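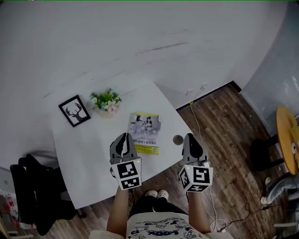 Is it worth keeping a reading diary for a library that is closing? The branch committee's last instruction to staff was to record the final months in whatever form suited them, and I have found that a diary suits me well enough to go on with it.

Jul 13, 2025

The Kallitz branch was closed to the public today, as it is every Sunday, and I used the hours to continue the review of the local history shelves. The work is governed by the transfer schedule issued by the central office in January. Under that schedule, items of local interest are to be offered first to the Drastham reading room, second to the school, and only then to the public sale. I completed the parish material before noon and began on the bound newspapers after lunch.

The newspapers present the greater difficulty. The run is complete for 47 years and then stops without explanation. Mr. Tsoukalas, who had charge of the branch before me, believed that the later volumes were sent out for binding and never collected. I wrote to the Konstantinidis bindery on this point in the spring and received a courteous reply stating that its order books for the period had not been kept. I have entered the gap in the register as unresolved.

One volume contained pressed leaves, several bus tickets and a letter concerning the sale of a boat. The letter has been placed in an envelope and marked with the page at which it was found. The leaves were too brittle to move and remain where they were. 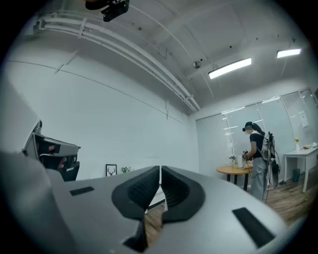

The question of the card catalog also remains open. The central office holds that the cards duplicate the electronic record and may be discarded. I do not share this view. Many of them carry notes in the hand of Achilleas Tsoukalas, including the names of donors and remarks on condition, and none of this was carried over when the records were converted. I have asked for 30 days in which to copy the notes. Amr Younis has offered to assist on two evenings a week, and I have accepted with thanks.

In the late afternoon I read for an hour, which the schedule does not provide for. The book was a history of the Visero ferry, printed locally and priced at 70 cents according to the pencil mark inside the cover. The chapter on the winter crossings is very good. The author is less reliable on dates and has the second landing stage built before the first. An earlier reader corrected this in the margin, and a later reader disputed the correction – politely, and in green ink.

Matters to be attended to this week:

The 4 boxes of maps must be listed before the Drastham staff visit.
The reading room key is to be returned to Iason Alexiou.
A notice regarding overdue loans is to be placed on the front door.

I left at half past six. The rain had stopped and the lower road was open again, though the drain by the post office is still blocked and should be reported.

Comments

Thodoris Christodoulou
My grandmother's name should be on some of those donor cards. She gave the branch her cookbooks and a set of almanacs. Please copy the notes before anything is thrown out.

Stelios Xenos
The second landing stage was built after the first. My father worked on it. I did not write in the margin, but I agree with whoever did.

Amr Younis
Tuesday and Thursday are both fine for me. I will bring my own pencils.

Iason Alexiou
No hurry with the key. I have the spare.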